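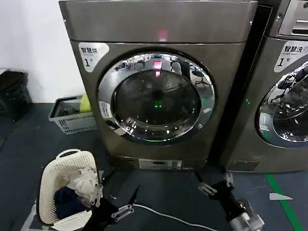 Dryer number one in the Jilwood laundry room, with the washer next door.

Okay, laundry people, it's my turn to write the column, and I'm spending it on the dryer. I moved into Jilwood in the spring and for months I hauled everything to the coin place on Gevport because the big bronze-gray machines scared me a little (they're huge!). Then Meenakshi Varma from the fourth floor caught me at the elevator with two bags and walked me right back down.

So now I'm a convert, and I have opinions. First one: sort upstairs. I used to bring down one basket with my white shirts on top and the navy stuff squashed underneath, and then I'd stand there sorting on my knees while somebody waited for the washer. Second, please clean the lint screen when you're done, even if it was only towels. And if your load is finished and you're not back, the rule is still that the next person can move it to a basket after 15 minutes. Fold it if you're feeling nice!

If you don't read Chinese, the label with the big 1 is the dryer, and the one that says SMART WASH in tiny letters is the washer. I mixed them up my first week and stood there pushing buttons with a jug of detergent in my hand.

In-ho Ryu is still collecting single socks in the box by the mailboxes. He's up to 4 pairs reunited, and there's one long striped wool one that has been in there all November. Somebody must be missing it. Friday evenings are packed lately, so I've switched to early mornings before work, and I usually have my pick of the chairs.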